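Notas da oradora — Celeste Henriques
Planear a compra de equipamento: dois braços, uma mesa e o resto da fatura

Abertura (2 minutos)
Agradecer o convite. Dizer logo que venho falar de orçamento e que os algoritmos ficam para as perguntas. O projeto Clivus trata de manipulação de têxteis: pegar num pano, esticar, dobrar. Pedimos dinheiro para braços e gastámos boa parte dele em outras coisas.

1. O posto de trabalho
Explicar que o preço do braço é a linha mais fácil de preencher. A estrutura também se paga: poste, grampos, suportes de câmara, cabos. Na primeira folha que enviámos à Obeidat, nada disto aparecia. Peças impressas em 3D saem baratas, mas alguém tem de as imprimir outra vez quando partem — pôr essas horas no orçamento. 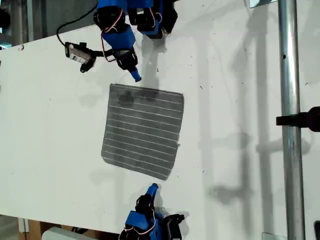 2. Motores e sobressalentes
Regra que seguimos desde abril: por cada braço, dois servos de reserva na gaveta. A Clarkitz entrega em 7 semanas, e um braço parado para também o outro quando a tarefa é a dois. Não esquecer de mencionar os portes, que foram 49 euros por encomenda. Compensa juntar pedidos.

3. Consumíveis
Mostrar a folha de despesas. Panos de microfibra, fita de pintor azul para as pontas das garras, material de limpeza. No primeiro ano foram cerca de 347 euros, sem linha própria, pagos do fundo de maneio. A fita desgasta-se e tem de ser trocada; comprar ao rolo avulso sai mais caro. 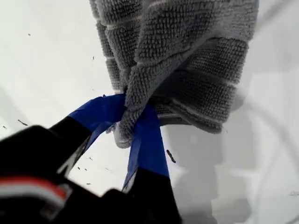

PERGUNTAS PREVISTAS

Comprar ou alugar? Em Cletotstead alugaram durante a fase piloto e compraram depois. Para projetos curtos, eu faria o mesmo.

E a manutenção? Contrato só para o que não sabemos reparar. O resto fica connosco, com horas atribuídas a uma pessoa.

Se sobrar tempo, abrir o modelo de orçamento e percorrer a coluna dos prazos. Deixar o ficheiro com a organização.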